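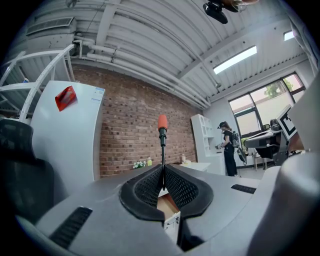

**d_iordache** (moderator)
Members are asked to comment on the proposed quiet hours at the Flestevcombe shared study building. The draft sets them from 9 p.m. and applies to all 134 desks.

**flenard_reader**
I support the draft. Evening noise was raised at the December meeting and no action followed.

**sriwong161**
I must disagree. Many members work until five and can only meet in the evening - the rule would leave them no room for discussion.
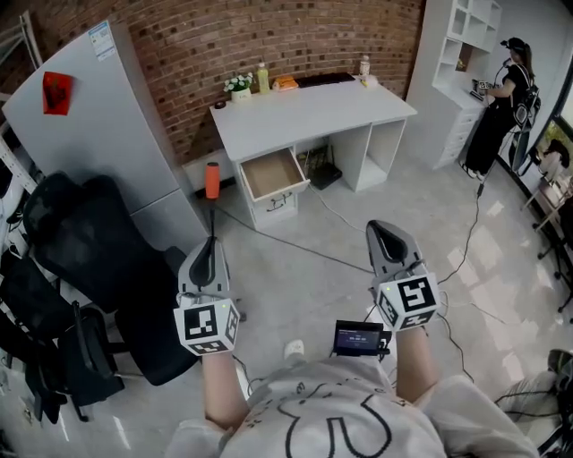

## Replies, page 2

**flenard_reader**
The draft exempts the ground floor. Please see section 5.

**sriwong161**
The ground floor closes at 8 p.m., so the exemption has no effect.

**d_iordache** (moderator)
The closing time will be reviewed before the vote. Comments remain open.

Darius Iordache, Distville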